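Budgeting for a two-arm folding cell in a small laundry: what have we left out?
Print this page | E-mail this page
Last updated: Saturday, February 4, 2023

Posted by Trallport Linen Services

We are a contract laundry serving care homes and two residential schools, and we have been asked to submit an equipment plan for the financial year beginning in April. One item under consideration is a two-arm folding cell for personal clothing. Flat linen is already folded by machine and does not form part of this request.

The quotation from Bodunano covers the arms, the grippers, the table and commissioning. It does not mention spare parts, training or floor works. Our personal clothing line handles 2,148 garments in a normal week, in mixed sizes and fabrics. We should be grateful for advice on which further costs ought to appear in the plan, and on whether a lease would be more suitable than outright purchase.

Posted by Gurnden Works Office

Lease it. We bought ours and had to find the money for a guard fence afterwards. Check your doorways too.

Posted by Serrano Estates Procurement

The previous reply is correct about guarding, which is frequently quoted separately. The lease question depends on how your organisation treats capital and should be put to your finance department before any supplier is approached again.

We would advise that the following be entered as separate lines:

Replacement gripper fingers and pads. Ask for the price of a full set and the delivery time. Ours took 14 working days to arrive, and we now hold one set in stock.
Operator training. Allow for 8 members of staff, including cover for their normal duties.
Electrical supply and any levelling of the floor.
Annual service, with the call-out terms in writing.
Software support after the first year, if it is charged.

The larger risk lies in the range of garments. Suppliers tend to demonstrate with towels and T-shirts. Before signing, send a bag of your own work and ask for each type to be timed, with failures recorded as well as successes.

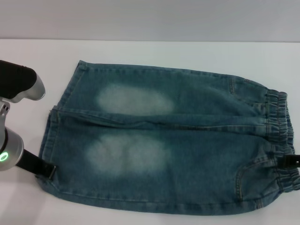 Posted by Serrano Estates Procurement | Trial garments, denim

Pull-on jeans are a sound choice for the trial bag. The gathered elastic waistband is bulkier than the legs, the inner seam can stand up in ridges, and the cuffs may bunch where a finger rests on them. With one finger at a cuff and the other across the waistband, the two arms must also reach the full length of the garment. Request the maximum reach in writing and compare it with your longest adult trousers.

We would further suggest that payment be divided into 2 stages, the second falling due only when the agreed rate has been met on your own premises. Bodunano may not offer this unprompted, so the request should be made before the order is placed.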